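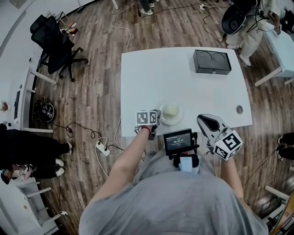 Re: [handheld-practice] Draft 4 of the recording rules, floor and bystanders

From: Moushumi Khan
To: handheld-practice list
Thursday, 9:40 am

Tahsin Mondal wrote:

> Draft 4 is up in the usual folder. I have folded in the comments on
> naming and on the consent sheet. Three points are still open and I
> would like to close them before July.
>
> (a) Section 2 says the floor must be clear of cables within reach of
> the operator's feet. Two groups have told me they can't do this in the
> rooms they have. Do we keep "must" or go to "should"?
>
> (b) Section 5 says no one but the operator may be in the room during a
> take. I think this is too strict and everyone ignores it.
>
> (c) Section 7 is silent on food. We had it in draft 2 and it got lost
> when I merged the two files.
>
> Please answer on the list and not to me alone, so that the Killano
> people can see the reasons.

Thanks, Tahsin. Answers in your order, then two things you didn't ask about.

On (a), keep "must", but change what it applies to. The way it is written now, the rule covers the whole room, and that is why people can't meet it. Power strips on the floor are normal where you have desks along the walls and a work table out in the middle. What matters is the strip of floor the operator stands on and the path they use to get to it. The operator is watching two grippers and the object and is not looking down. I would write:

2.1 Before the first take, mark the operator's standing area and the path to it. No cable, bag, power strip or loose item may be inside the marked area or on the path.

2.2 Cables that have to cross any other part of the floor should be taped or covered. Where this is not possible, run them along one side of the table only, and tell everyone in the room which side.

2.3 Rolling chairs stay outside the marked area. Move them back after every break.

That gives the two groups something they can do this week with a roll of tape. It also gives a reviewer something to check. "Clear floor" was never checked by anyone at Prundia, and I doubt it was at other sites.

On (b), I agree it is too strict. Most of us record in shared rooms with four or more people in them, and some of those people are setting up the next rig while the current one is running. An empty room rule just means that every session starts with a broken rule, and then the rest of the page gets read the same way. My suggestion is to split it by distance and by what people are doing:

5.1 During a take, only the operator may touch the table or anything on it.

5.2 Other people in the room stay at least one arm's length back from the table edge. If the table is against other furniture, they stay out of the operator's elbow room on both sides.

5.3 Anyone carrying a headset, a helmet or other equipment waits until the take ends before walking past the table.

5.4 Everyone who may appear in the recording, even only their legs or shoes, has signed the consent sheet.

The last one will get objections. At Woldemariam they asked whether feet count. I say they do. A person's shoes and walk can be enough for a coworker to know who it is, and it costs us one signature per person per project. If a visitor doesn't want to sign, they wait outside until the take is done. Please keep this as a "may not record unless".

On (c), yes, food needs to go back in. The version in draft 2 was fine as far as I remember, but it only talked about cleaning afterward. Soft items like buns and cake need a bit more than that. Finger pads pick up oil and crumbs, and the grip changes over a session without the operator noticing. I would add:

7.1 Food used as a task object is placed on a plate or tray, never straight on the table.

7.2 Food used as a task object is not eaten, before or after. Keep it apart from people's own food and cups, and throw it away at the end of the session.

7.3 Wipe the finger pads of both grippers between items, and let them dry before the next take.

7.4 Replace a soft item when it no longer holds its shape. Write the replacement in the session log with the take number.

7.5 List the allergens for each item on the sheet by the door.

Now the two extra points.

First, marker cubes. Section 3 says they must be "in good condition" and leaves it there. I would say that every face must be flat, clean and fully printed, with no tape over the black squares, and that the operator checks both cubes at the start and again after any drop. We lost most of a set of 100 takes at Prundia last winter from one lifted corner. It took us two days to find it and nobody had looked at the cube, because the rule didn't say to look at it. The rule should also say how to hold the gripper between takes. People rest them cube down on the table, and that is how the corners go.

Second, timers. Some operators wear a small screen on the chest with the take time on it. Others have the timer on a desk monitor across the room. Draft 4 treats these as the same thing, but they aren't in practice. With a desk monitor the operator turns their head to read it, and the head camera turns with it. I don't want to require a chest display, as not every site has one. I would write that the operator does not look at the timer from the start signal to the stop signal, wherever it is, and that a second person calls the time if it matters for the task.

One small wording note. Section 6 uses "session", "run" and "take" for what I think are two things. Could you pick two words and put them in the definitions? The Flukier log template uses "session" and "take", so my vote goes there. It has 12 fields now and I would not like to rename any of them again.

On the sample size for the yearly review, I see 1,000 takes is still in brackets in section 9. I have no strong view. A smaller site won't reach that number, so there should be a line for them.

I can write up 2 and 5 as clean text if that helps. Someone else should take 7, preferably someone who has worked with more kinds of food than I have.

Moushumi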